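Plilden Sports Care Course
Handout 8: Sideline ankle checks

Welcome back! Today we get to ankles, my favorite joint and the one you will see most often this season. Read pages 17 to 34 of the Dramley reader before lab.

Start with the story. Ask the athlete which way the foot rolled, whether there was a pop, and whether they could take four steps right after. Then look at both ankles, shoes and socks off, and compare.
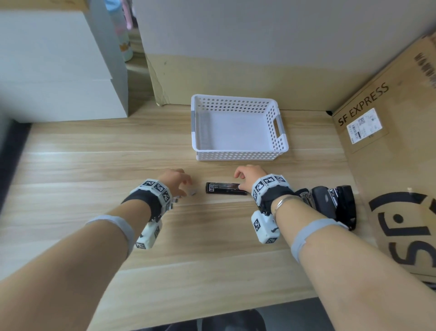
Next comes touch. Press along the back edge of each ankle bone, then the base of the fifth metatarsal, then the navicular. Bone pain in any of those spots, or trouble walking four steps, means the athlete is done for the day and goes for an X-ray. Go slowly here – your fingers will learn a lot! 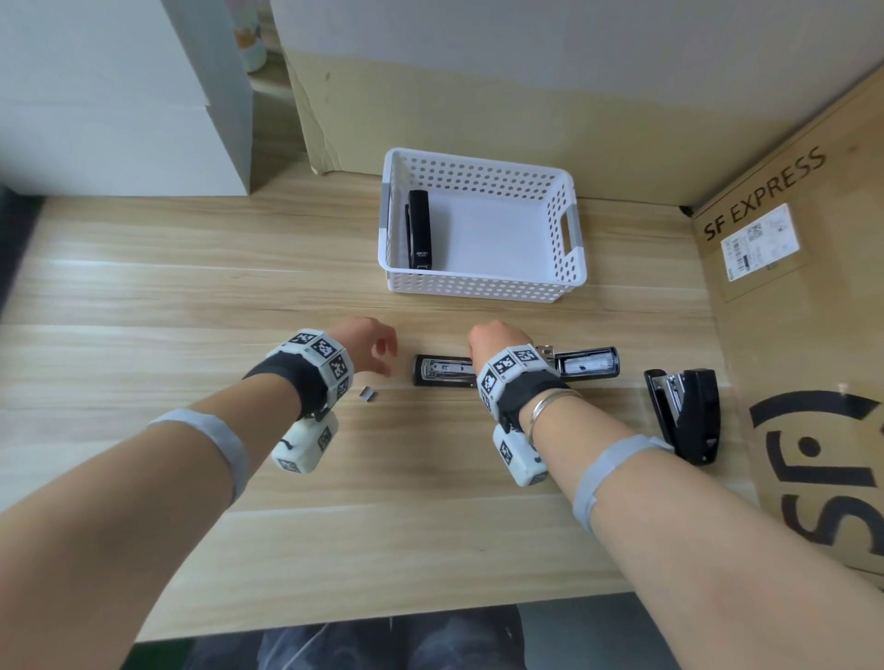 Only after that do we test the ligaments. The anterior drawer is the big one: steady the shin, cup the heel, draw it forward gently. Always do the healthy side first so you know what normal feels like for that person.

For lab, fill in the Masanja form for two partners and staple the pages in order. Hand them in at room 138. 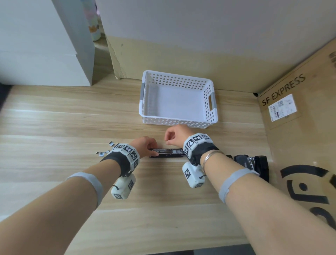
Desk stapler, opened

Next time: taping, with the Drarna basket weave. Bring scissors and wear shorts!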